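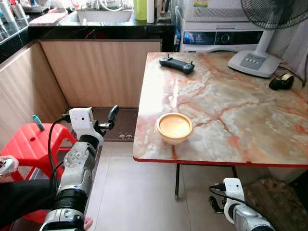

Marble and its lookalikes

I keep this little encyclopedia of household surfaces for fun, and marble gets more visits than anything else in it. Real marble is limestone that has been squeezed and heated deep underground until it turns into a mass of tightly locked crystals. The coloured streaks are called veins - reds and oranges usually come from iron, greys often from carbon.

It's heavy stuff! A cubic metre of my Sevbridge sample works out at 2,772 kilos, so think twice before you buy a big slab for an upstairs flat.

People have been faking it for well over 2,000 years (painted plaster, mostly), and I rather love the fakes. Pale cream with rusty veins is my favourite pattern, and it looks lovely on a table.
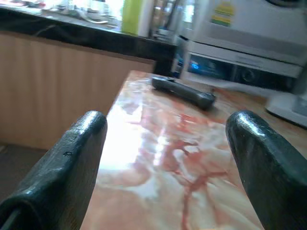 Looking after it

Real marble hates lemon juice and vinegar, which leave dull marks. I wipe mine with warm water and a drop of washing-up liquid, then dry it with a soft cloth. Printed tops are far less fussy, but go easy with scouring pads.

We use cookies to remember your settings. OK

Shares: 15 | Comments: 9

Top comments

Rarine: Red wine on mine, any ideas?

Larkinby: Try a baking soda paste overnight - worked for me.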